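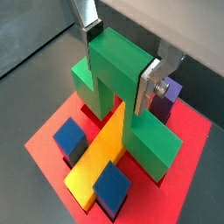

A parent at the Rakidmont evening wrote on the feedback card that any puzzle with a red board and square holes is for toddlers, and could we please move on. Read the card out. Pause. Let them agree with it.

Then the confession: 2 grown designers at Flernura, one arch, most of a lunch break. An arch has two legs, and both want their slot at the same moment. Cubes forgive you. Arches hold a grudge.
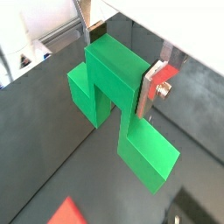
Zigzags are worse. Turn one over and you've still got the same zigzag, so people keep flipping it and hoping. Hand the sample around here (get it back, Ventura kept the last one).

Numbers, quickly: 80 trial sessions in February, 600 dropped pieces. Don't explain the 600.

Skip the Karkutell slide if the clock is past 4:30. If it isn't, tell the glue story, the short version.

Questions. Someone will ask about magnets. The answer is still no.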